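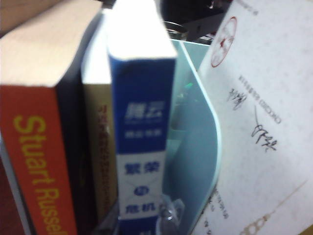

El inventario de Grakoler recoge los libros y archivadores que hay repartidos por las mesas de la oficina de Flevberg. Son 660 entradas, una por objeto, y casi todas corresponden a libros. El título se copia del lomo tal como está impreso y en su escritura original: 繁荣与危机 se anota así, en caracteres chinos, y la traducción va en otro campo. Cuando en el lomo destaca el autor, como en el tomo rojo anaranjado de Stuart Russell, el nombre se escribe en `autor` y el título se completa abriendo el libro.

## Contenido

- `libros.csv` - una fila por ejemplar
- `soportes.csv` - archivadores, bandejas y sujetalibros
- `mesas.csv` - correspondencia entre mesas y zonas

## Campos de `libros.csv`

| Campo | Descripción |
|---|---|
| `id` | Número de entrada |
| `titulo` | En la lengua y escritura del lomo |
| `titulo_es` | Traducción al español, si existe |
| `autor` | Nombre como aparece impreso |
| `color_lomo` | Color dominante; se admiten dos |
| `mesa` | Código de la mesa |
| `vecino_der` | `id` del objeto a la derecha |

El campo `vecino_der` puede apuntar a un libro o a un soporte. Un archivador de plástico al final de una fila tiene su propia entrada en `soportes.csv`, con color y material.

## Criterios

Los libros se registran de izquierda a derecha. Si un lomo queda tapado en parte por otro, se saca el libro, se anota y se devuelve al mismo sitio. Los ejemplares repetidos llevan entradas distintas.

No se incluyen revistas, cuadernos ni folletos de menos de 100 páginas.

## Problemas conocidos

- Hay 2 mesas de la zona Emow sin revisar.
- Algunos nombres chinos están en pinyin y otros en caracteres. Falta unificarlos.
- Los libros de la sala Alemayehu se movieron al cambiar las estanterías - su `vecino_der` no es fiable.

## Versión

Revisión del 06/08/2018. La siguiente está prevista para octubre. Los archivos están en UTF-8, separados por punto y coma.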